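Assessing Whether a Robot Arm Is Ready for Kitchen Chores
Prepared by Xiomara Lindgren, Mostden Home Automation Program

This guide explains how to test a robot arm on one ordinary task: putting vegetables into a zip-seal bag. It is intended for program staff and partner sites. The task takes an adult a few seconds and remains difficult for most machines.

Before you start

Set the arm on a light, plain work surface. Select one long vegetable and one reusable bag large enough to hold it. Record the gripper force setting on the Varela worksheet. Clear the wrist camera's view of cables.

Step 1. Grip the edge of the bag

Bring the jaws down over the opening edge and close them slowly. Thin plastic bends away from the fingers, and clear plastic is hard for a camera to judge for depth. Stop the trial if the arm closes on the vegetable.

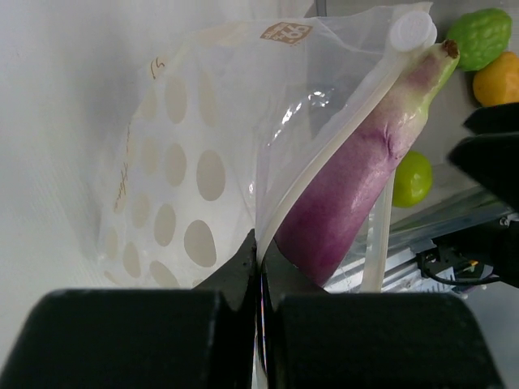

Can a robot pack a bag without help today?
Under fixed conditions it often can, but a new bag or a different vegetable will usually require further training. Our sites keep an operator within reach of the stop button for every trial.

The edge of the plastic should sit upright between the jaw tips, as it does in the picture, with the eggplant to one side of the seal strip. If the plastic has folded over, release it and begin again.

Step 2. Open, load and close

Lift the edge until the bag gapes. Place the vegetable narrow end first, then run the jaws along the seal. Score each part separately, as an arm may load well and still fail to close the bag.

Step 3. Record the result

Run 200 trials before reporting a rate. At the Trendico site, the July series produced 13 complete bags in its first 200 trials. Most failures occurred at the seal. Send completed worksheets to the Mostden office with the gripper settings attached.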